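Stalley Swap Shelf: Your Questions

What is it, anyway?
It's a free swap for craft leftovers that I run out of my spare room in Stalley. Yarn, buttons, ribbon, zippers, all the stuff you bought for one project and never touched again. Bring some, take some!

Do I have to bring as much as I take?
Nope. I don't weigh anything (I did try that in April and it made everybody cranky, me included).

How should I sort my things?
Any way you like, but small things need to be in something open so people can dig around. Old ice cream tubs are great.
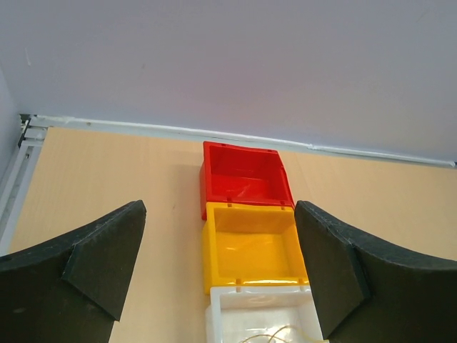

Three open bins in a row on the tabletop.

Can I mail you a box?
Sure, up to 200 buttons or one shoebox of yarn. Please, please tie off the yarn first. I once spent a whole evening on a knot from Wusow and I'm still not over it.

Do you take fabric?
Only pieces bigger than a dinner plate. For scraps, try the quilters over in Lacson, they'll love you forever.

Is there a list I can join?
Yes, and there are 300 of you on it already! Send me a note through the contact page and I'll add you.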